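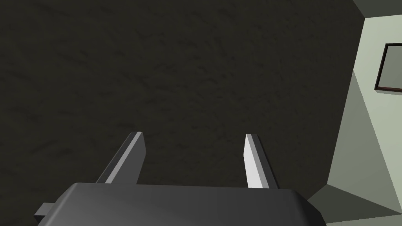
Is the Kusoron gripper kit worth buying if you only have a small arm at home?

It is worth the money if you are patient and you want to practise in the simulator before you switch on any motor. For someone who wants a working gripper on the first evening, I would recommend the ready-made one from Zanar instead.

I bought the kit in May and built it on a bench in the Lougher workshop, where I share a room with other members. The box contains 56 parts, plus a bag of screws which are all mixed together. Sorting them was the slowest job of the whole build. The manual is clear in the mechanical chapters and poor in the wiring chapter, where two drawings still show the older connector. I wrote to Kusoron and they answered politely with the correct page.

The simulation files are the best part of the kit. You load the model, choose a room, and the wrist camera looks out over the housing and between the two fingers. The room is very plain, with a mottled dark floor and pale walls, but I like it so. With the fingers open it is easy to judge the gap, and the lighter inner face of the right finger stands out well against the floor. I would be glad of more light on the housing, which stays rather grey and flat.

On the real gripper the fingers close with little play. Over 27 hours of use I had to tighten the left finger once. The motor becomes warm when it holds something for a long time, and Khurram Cheema, who has the same kit on a Pludlow arm, told me that he limits the current for this reason. I have copied his setting and it helps.

What I do not like is the cable. It is 19 cm long, and on my arm it pulls when the wrist turns fully. I made an extension myself – not difficult, but for this price a longer cable should be in the box.

**Good:** simulation files, stiff fingers, friendly support.

**Less good:** short cable, mixed screws, the wiring chapter.

I keep mine, and I have already ordered the softer finger pads.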